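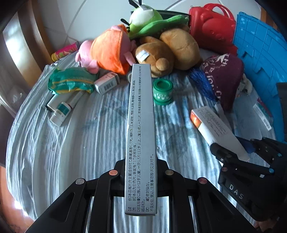
Kazimiera Sobczak wrote to ask whether the pin kit comes with the spring washers, and whether she could skip them if hers still look fine. Yes to the first, and please don't to the second! They flatten with use and you can't tell by looking. I've put that at the top of the page now so the next person doesn't have to write in.

Right, the kit. It's the Prarlow pin and link service kit, part number 2623, for the two-jaw hand-held gripper with the flat plate links. I sell it because I got tired of hunting down the bits one by one for my own pair (I run two of them, left and right, and they wear at completely different rates — my right hand is apparently a brute). If your jaws have started to close a little crooked on narrow things, a medicine box held lengthwise for instance, the pins are the first place I'd look.

What's in the bag

Four link pins with caps
Eight spring washers
Two jaw pads, self-adhesive
One small tube of Bekar dry-film grease
A hex key that fits the clamp screws (it's a cheap one, use your own if you have a nice set)

Price is $348 for a box of 10 kits, which is how most labs buy it. Single kits are on the order form too, just pick the quantity from the list.

Fitting it

Take the gripper off its cable first and lay it on something soft, jaws open. I do one side at a time, so there's always a finished side to look at when I forget which way a washer goes. Push the old pin out from the back. If it sticks, warm the plate a bit with a hair dryer and try again, and don't go at it with a hammer — the plates are thin around the slots and I have bent one that way. I wasn't proud.

Wipe out the hole, put a dab of grease on the new pin, washer, link, washer, cap. The washers go in with the hollow sides facing each other. Snug the cap down until the link just stops rattling, then back it off a hair. It should swing under its own weight. If it doesn't, you've gone too tight, and the trigger will feel like chewing gum all afternoon.

Pads last. Peel the old ones, clean off the glue with alcohol, let it dry and press the new ones on for a slow count of thirty. I leave mine overnight before using them, though an hour has been OK when I was in a hurry.

Then run the zero again. Close the jaws fully on nothing, hold, press the reset, open all the way. Skip this and your opening width will read wrong for everything you pick up afterward, and you may not notice until you look at the numbers (ask me about last October).

How often

I check mine every 100 hours of use and change the pins when I can feel side play at the tips. Smooth boxes and bottles are easy on the pads. Fabric and plush are worse, because the lint works its way into the links, so blow them out with a hand pump now and then.

Older Jakubowski pins have a slightly fatter cap and won't sit flat in these links. I tried. Orders go out from Hornville, and if you're missing a washer just drop me a line and I'll put a couple in an envelope.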